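Piecework

The ad said Clendel wanted patient people in Wedport, and I needed the money, so I put down patient. The contract was dated 1/12/24 and ran to four pages, one of them about snacks and who was allowed to eat them.

My job was to move the arms. I held the handles, the white arms on the table copied me, and the machine kept whatever I did. Pick up a packet, put it in the basket, let go. The target was 360 good examples a shift, up to 2000 before they would train anything on them. By October, the posters said, the arms would manage without me.
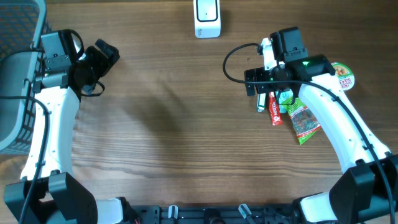
I asked what counted as good. The supervisor said smooth. I said my mother had put groceries away for decades and had never once been smooth, and she said my mother wasn't in the data.

So I was smooth. I learned to come down slowly and close gently, the way no person in a hurry has ever picked up anything. At home in Ditville I caught myself doing it with a fork.

On my third week they gave us a trial of the model, built from all our work. It reached for a packet, stopped above it, drew back, and waited. Then it did it again. The engineers were thrilled -- 17 percent, they said, up from nothing. They wrote it on the board and underlined it.

I kept watching that little pause. I knew it. It was what I did every time I wondered whether anyone was paying attention.
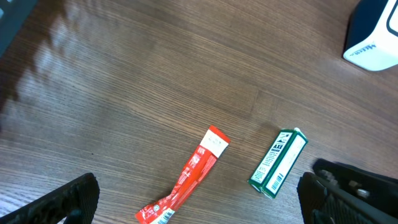 The Avotiņš people came to look before they signed. One of them asked if the system understood what medicine was, or candy. The supervisor said it understood grasping. He nodded as if that were an answer, and she gave him a folder.

After they left I asked what would happen at 99 percent. She said we would move on to zippers.

I went back to my chair and took the handles. The counter said 212 -- I reached down, slowly, and closed.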